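Gandwood 台面安装手册
上一节:开箱和清点
下一节:水槽开孔(选做)

第二节 上底架、上油、头一个月怎么养
更新于2024年2月28日

好,箱子拆完了,配件也都点过了,接着就该把台面弄上底架,再给它上油。我自己家里厨房那块、书房那块,还有我妈阳台上那块窄的,都是照着下面的顺序做的,所以写得会有点啰嗦,哪儿容易卡住我就多说两句。急着动手的朋友可以只看带数字的步骤,但是“小心”开头的那几段请一定看完再开工!

这一节适用于 Gandwood 的实木台面配 Todent 底架。如果你用的是自己家原来的柜子,前半部分的对孔可以跳过,直接从“上油之前”开始看就行。

先让木头歇一歇

台面到家别急着装。木头从仓库一路颠到你家,外面的干湿跟屋里肯定不一样,得让它适应适应。我的做法是拆掉外层纸箱,里面那层薄膜也划开,底下垫几根一样厚的木条,平放两天。注意是平放,别图省地方靠墙立着,我头一块就是立着放的,结果中间微微鼓了一点,后来压了好久才压回去,心疼死了。

垫的木条要顺着短边摆,两头各一根,中间再来一根。上面不要堆东西,猫也尽量别让它上去睡(我知道很难)。

屋里湿度高于70%的时候先别装,开除湿机或者空调除湿,降下来再说。南方二月份回南天的朋友尤其注意,墙都在冒水的日子真的不适合弄木头,等一等。

小心:不要把台面直接放在地暖上面,也不要放在暖气片旁边“烘一烘”。木头一面干得快一面干得慢,翘起来你掰都掰不回去。

上底架

需要的工具:13毫米扳手一把,十字螺丝刀一把,卷尺,铅笔,水平尺,旧毯子或者瑜伽垫。电动螺丝刀也能用,力度调到最小那一档。

1. 地上铺旧毯子,把台面正面朝下放上去。放之前先用手把毯子摸一遍,有沙粒就抖掉,一粒小沙子就能给你拉出一条长印子。

2. 把 Todent 底架倒扣在台面背面,四条腿朝天。长横梁上有一排腰形孔,短横梁上是圆孔,先别管孔,先把架子摆正。

3. 用卷尺量左右两边露出来的宽度,两边一样就算对中了。前后方向我习惯前面多留一点,坐着的时候膝盖不会顶到横梁。靠墙放的话后面也要留出走线的空。

4. 用铅笔在孔的位置做记号。腰形孔的记号画在正中间,别画在头上,这一点后面会讲。

5. 把底架挪开,检查预埋的螺母跟记号对不对得上。新款背面都预埋好了螺母,老款没有,得自己打引孔。引孔的深度不要超过台面厚度的一半,我会在钻头上缠一圈胶带当标记,钻到胶带就停手。

6. 架子放回去,每个孔先用手把螺栓拧进去几圈,全部都上了以后再用扳手收紧。对角着来,左前完了拧右后,右前完了拧左后,跟换汽车轮胎一个道理。

7. 圆孔那边的螺栓拧紧。腰形孔那边的拧到垫片转不动了就停,别再使蛮劲。

说明:腰形孔就是留给木头喘气用的。实木台面一年四季会有点宽窄变化,螺栓在孔的正中间,它往哪边走都有余地。你要是两头全拧死,木头没处去,就只能裂给你看。有朋友留言问能不能把腰形孔也加弹簧垫,我的意见是不要加,原配的平垫就够了。

8. 找个人帮忙一起翻过来。这一步请不要一个人逞能!两个人一人一头,抓住横梁,不要抓台面边,喊个口令一起翻。翻的时候让腿先着地。

9. 放上水平尺,长边短边各看一次,不平就拧脚底下的调节脚。先调最高的那只往下收,实在不够再把矮的往上放。

小心:翻过来之后别马上往里推。腿底下带着台面的分量,硬推容易把调节脚掰歪,木地板也会被划。抬起来挪,或者垫块布再滑。

上油之前

出厂的时候台面是打磨过的,但是没有上油,摸着涩涩的,颜色也比较浅。这个状态最怕水和咖啡,所以我建议架子装好之后别先摆东西拍照发朋友圈,先把油上了。我懂那种心情,可是一个湿杯子底下去,那个圈就在那儿了……

油我用的是 Gratari 的621号木蜡油,本色的。手册里别的地方写到“油”,说的都是它。你手上有别的木蜡油也可以,只是干燥时间请看它自己罐子上写的,别照搬我的。

要准备的东西:
木蜡油一罐,开罐用的一字起子
不掉毛的棉布几块,旧T恤剪的最好用
240目和320目砂纸,配一个砂纸夹
一次性手套
美纹纸胶带
装水的铁桶或者铁盆(这个后面有大用,别省)

1. 用240目砂纸顺着木纹轻轻走一遍。要顺着纹路,横着磨出来的道子平时看不见,一上油全跑出来。手上不用使力,砂纸自己的重量加一点点就够了。

2. 拧一块微潮的棉布,把整个面擦一遍,等它自己干透。木头沾了潮气会立起一层细毛,手摸上去像没刮干净的胡子,这是正常的,别慌。

3. 换320目再走一遍,把那层细毛收掉。边角地方我会用手指头垫着砂纸轻轻带过去,棱角磨得圆一点点,以后胳膊搁上去舒服,也不容易磕掉渣。

4. 吸尘器吸干净,再用干布擦。侧光看一看,拿手机电筒贴着桌面照过去,有没有漏磨的地方一眼就看出来了。

5. 底架和台面挨着的地方贴上美纹纸,免得油蹭到铁架上。

说明:背面也要上油。我知道背面没人看,但两面吃油不一样,受潮的程度也就不一样,慢慢会弯。最省事的办法是在上底架以前先把背面刷一遍,等干了再照前面的步骤来。已经装好的朋友只能钻桌底下了,我就钻过,地上记得铺报纸。

上油

屋里要通风,但别让风直着吹台面,灰会粘在上面。扫地拖地提前弄完,油没干的时候别在旁边抖衣服。

1. 罐子先别摇,打开用小木棍慢慢搅,从底下往上翻,搅到底部没有沉的东西为止。摇出来的气泡会留在木头表面。

2. 先找个不起眼的地方试一小块,比如背面的角上。每块木头吃色都不一样,看看喜不喜欢再往下做。

3. 倒一点点在棉布上,真的是一点点,布润了就可以。沿着木纹一长条一长条地推过去,从离门远的那头往门口做,这样你不会把自己堵在墙角里。

4. 整面推完以后等一小会儿,去喝口水。回来换一块干净的干布,把浮在表面没吃进去的油全部擦掉。擦到你觉得“是不是擦得太干净了”,那就刚刚好。

5. 端面,也就是能看见年轮的那两头,要多喂一次。那里吃油特别厉害,刚抹完就没了,补到它不再马上变干为止。

6. 晾一夜。第二天摸着不粘手了,再照着上一遍的办法来第二道。两道之间如果摸着有点毛,拿320目轻轻扫一下,记得吸灰。

7. 第二道晾干以后就可以轻轻地用了,放个台灯、放本书没问题。热锅、湿抹布、桌垫这些等一周以后再说,桌垫闷着,底下的油干不透。

小心!!用过的油布绝对不能揉成一团扔进垃圾桶。浸了木蜡油的布干的时候会自己发热,团在一起热散不出去,是会着火的。我每次都是摊开泡进铁桶的水里,泡透了再摊在户外水泥地上晾硬,最后才丢。前面让你准备铁桶就是为这个。

常见的小毛病

表面发粘,过了一晚还粘:多半是第4步没擦干净。拿布沾一点点新油,在发粘的地方打圈揉,把旧的带起来,马上用干布收掉。

一块深一块浅:先别补油,等第二道做完再看,很多时候自己就匀了。还是花的话,把那一块用320目轻轻磨掉,边缘磨得虚一点,重新来。

有白印子:热杯子留下的。浅的拿干布使劲揉一揉就能淡下去,深一点的要磨了补油。

摸着有小颗粒:落灰了。等干透以后用牛皮纸(快递袋里垫的那种就行)来回搓,搓完会很滑,不用再磨砂纸。

桌子晃:先看四只调节脚是不是都挨着地,再去检查螺栓。别一晃就去拧螺栓,尤其别去拧腰形孔那边的。

头一个月怎么用

刚上完油的台面有点娇气,过了头一个月就皮实多了。水洒上去擦掉就行,别等它自己干。平时拿拧干的布顺着纹路擦,再用干布跟一遍。洗洁精偶尔用一滴没事,含氯的、带磨砂颗粒的清洁剂一概不要,钢丝球更不要,百洁布绿的那一面也不行。

开始用的头几天,桌上的东西勤挪一挪。木头见光会慢慢变色,你把一个大收纳盒一直压在同一个地方,拿开以后底下就留一块浅的。我书房那块就有个键盘形状的印子,现在还在。

窗边的台面,中午太阳直晒的时候拉一下纱帘。装在厨房的话,离灶台留一点距离,水壶不要把蒸汽口对着桌边喷。

过了一个月,找个空闲的下午,往台面上滴几滴水看看。水珠圆圆地立着,就不用管它。水摊开了、颜色变深了,就说明该补一道了,薄薄一层,办法跟前面一样,只是不用再打磨得那么仔细。之后厨房的勤一点,书房的懒一点,看水珠说话。

说明:如果你家是两块台面拼在一起的,接缝那里要单独滴水试。接缝吃油多,通常比别处先干。拼接用的连接件装法在第四节,配的是 Ruangrit 的拉紧件,包装里那张小纸上的图方向印反了,请以手册里的为准。

要是到这里哪一步跟你手上的东西对不上,先翻到台面背面看贴纸上的批次,再去“老款对照”那一页找。贴纸别撕,上油的时候绕开它,留着以后配件好查。

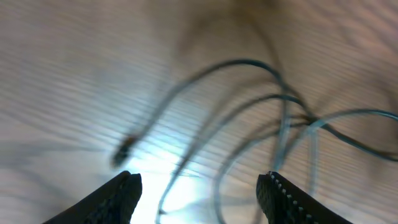
图:浅色木质表面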